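Darlow Community Board > House and Home > Is a whole-house surge protector worth it or is it a scam?

gruppert_darlow
Posted in July, 15 posts

We had the electrician out to swap a dead breaker and he spent most of the visit trying to sell me a whole-house surge protector. The quote is on Ackermann letterhead, two pages long, and the second page is nothing but scary sentences about refrigerators. I've lived in this house a long time and never lost an appliance to a surge that I know of. Is this a real thing or is it the new undercoating?

Gisela Ruppert

tinroof40
Senior member

It's a real thing. Whether you need it is another question. Did he say what it would cost installed?

gruppert_darlow

He wrote "from" a price and then wouldn't say what moves it off "from." That's half of why I'm asking.

Brikandale_Bob

I had one put in after the storm that took out the transformer by the feed store. No trouble since. Best money I ever spent on this house.

tinroof40

Bob, no trouble since could also mean no surges since. I'm not picking on you, but that's how these get sold. My neighbor doesn't have one and he's had no trouble either.

Brikandale_Bob

Fine, but I lost a furnace board and a TV in that storm and your neighbor didn't. You pay for the board once and then tell me.

jpfeiffer

I did plant maintenance for a good many years, so take this from somebody who has replaced a lot of fried parts. Most of what people call surge damage is something else. Loose neutral, cheap power supply, a capacitor that was going to quit anyway. The power flickers, the thing dies the same week, and the storm gets the blame.

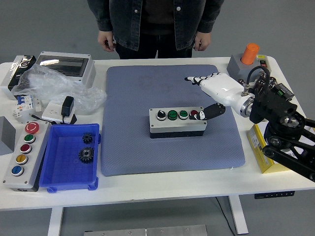 And the protectors themselves wear out. There's a part inside that takes the hit and gets a little weaker each time. The decent ones have a light to tell you they're done. Ask your man how you'd know when his is finished, and whether he'll charge another visit to replace it. If he can't answer that I'd send him home.

– Jannik Pfeiffer

lowerfallsmom

I asked ours about the light and he said "oh, it'll be fine for years." So no answer at all, really.

tinroof40

Did you buy it?

lowerfallsmom

We did. My husband likes gadgets.

Drekumport_Dale

I'm going to disagree with jpfeiffer a little. Loose neutrals are real, sure, but so are surges, and a lot of them start inside the house when big motors kick on and off. New appliances have a circuit board in every last thing. My washer has more computer in it than my first car. The old stuff could take a beating.

jpfeiffer

I hear the "surges from inside the house" line a lot, usually from people with a van full of surge protectors. A washer motor in a normal house is not killing your dishwasher. I'd want to see a dead board opened up before I believed it. I'm not against the protectors – I'm against paying triple for one at the kitchen table.

Drekumport_Dale

I don't own a van. And code around here wants them on new panels now, so somebody thinks they work.

jpfeiffer

Somebody sat in a meeting and voted, I'll give you that. Check the grounding first, Gisela. A protector on a bad ground is a box with a light on it.

gruppert_darlow

He never mentioned the ground. He never went near it that I saw, and I was standing there the whole time with a flashlight.

Brikandale_Bob

Then get a second quote, from somebody who looks at the ground. I'd still get the protector.

tinroof40

And make them put the part number in writing. I looked mine up after the fact and the markup was 100 percent.

gruppert_darlow

Calling two others in the morning. I told Ackermann I'd think about it and he said the price was only good until 2 this afternoon, so I guess I've thought about it.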